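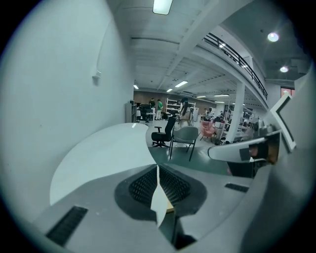 Search this site Search

Filed under: Features / Land & Water

The Canal Above Arboleda

Water reaches the upper fields of Arboleda by turns. Each household on the main canal holds a right measured in hours, and the hours are written in a ledger that passes every March to a newly elected water judge. The present ledger is the fourth to survive. The earliest is kept in a tin trunk in the district office, where it may be consulted on request.

The canal itself is older than any of the books. It leaves the Tornik stream at an altitude of 3,070 meters, follows the contour of the hill past the chapel, and divides at a stone basin into 4 channels. Two of these serve potatoes and broad beans. The third runs to the alfalfa terraces, and the last to a group of orchards planted by families who returned from the coast. In total the system supplies 600 plots, many of them no larger than a threshing floor.

Édgar Ticona was elected water judge last year. His duties begin before daylight in the dry months, when he walks the upper section to confirm that the gates stand as the ledger requires. A gate is a flat stone set in a slot and packed with sod. Moving one out of turn is an offense, and the fine is paid in labor at the annual cleaning.

"The stone is easy to lift," Mr. Ticona said. "A child could do it. What holds it in place is that your neighbor's turn comes after yours."

The question now before the users' association is whether the upper section should be lined with concrete. An engineering study prepared by the firm Gercombe recommends lining the first 200 meters below the intake, where the bed crosses gravel and losses are greatest. Henok Abera, the hydrologist who directed the study, measured the flow at the intake and again at the chapel through two dry seasons. His report finds that a considerable share of the water never reaches the basin.

Opinion in the village is divided along the line of the hill. Growers on the orchard channel, who receive their water last, support the lining. Those whose land lies directly below the gravel are less certain. Several springs emerge there, and older residents hold that the springs are fed by the canal. Dayana Puma waters her seedbeds from one of them and has asked that the matter be studied before any work is approved.

Mr. Abera's report does not dispute her view. It notes that seepage from an unlined canal commonly returns to the surface at a lower point, and that a saving in one place may be felt as a loss in another. The report proposes a tracer test, in which a harmless dye is released at the intake and the springs are watched for its arrival.

Similar decisions have been taken elsewhere in the district. At Sulico, across the ridge, the canal was lined in full a generation ago. The orchards there prospered. The wet meadow below the village, where cattle had been pastured in the dry season, became hard ground, and the herds were moved to rented grazing. Orlando Chávez, who kept the Sulico ledger at the time, regards the work as justified but regrets that the pasture holders were not consulted.

The association in Arboleda has placed the tracer test on the agenda for its March assembly, which is held on the day of the cleaning. Every household sends one adult with a shovel. Work begins at the intake and proceeds downhill, each family clearing a length in proportion to its hours, and the vote is taken at the stone basin once the last of the silt has been thrown out.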